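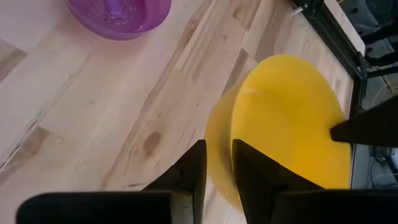
4.3 Handling light plastic tableware

This section applies to the Jutine three-finger gripper on a bench cell with a wrist camera. It covers bowls, shallow dishes and plates made of plastic. For glass and ceramic, see Section 4.5.

Before you start

1. Check that the stop button is within reach of the operator and that it is released.
2. Clear the tabletop of everything except the items in the task list.
3. Inspect the fingertips. Replace any tip that is chipped or has a raised edge.
4. Route loose cables on the floor away from the table legs and from the place where the operator stands.
5. Set the speed limit to 40 percent or lower for the first run of each shift.

NOTE: Wood tabletops are permitted. Knots, fine cracks and seams between strips do not need to be filled, but the surface must be flat to the touch. Sand down splinters before use. Do not cover the wood with a loose cloth.

Grasping and moving a dish

6. Bring the open gripper down over the dish. Stop when the fingertips are level with the rim.
7. Close the fingers at the lowest force setting. Increase one step at a time until the dish no longer turns when nudged. Do not go past step 9.
8. Lift the dish 80 mm straight up and hold.
9. Look at the live picture from the wrist camera. All fingers in contact must stay in contact during the hold.
10. Move to the target position. Keep the path clear of other dishes by at least one finger width.
11. Lower the dish until it rests on the table, then open the fingers fully before retracting.

CAUTION: Keep hands outside the frame rail while the arm is powered. A paused arm is still powered.

CAUTION: Thin plastic can flex and spring out of the grasp. Wear eye protection during force setting.

Camera checks

A dish in motion may look smeared or doubled in a single picture, with the table showing through its trailing edge. This is normal at the standard exposure and is not a camera fault. Judge the grasp only from pictures taken during the hold in step 9 – never from one taken during travel. If the blur remains while the arm is at rest, check the camera mount screws and repeat the test in Section 3.2.

Record keeping

Log the force step, speed limit and dish type for each new item. Inspect the finger joints after every 400 grasps and enter the result in the same log. Sites working under the Pranmont bench rules must also record each use of the stop button, with the time.

Related items
Section 3.2 Wrist camera focus test
Section 4.5 Glass and ceramic items
Strazds frame rail: assembly sheet
Ernari fingertip replacement guide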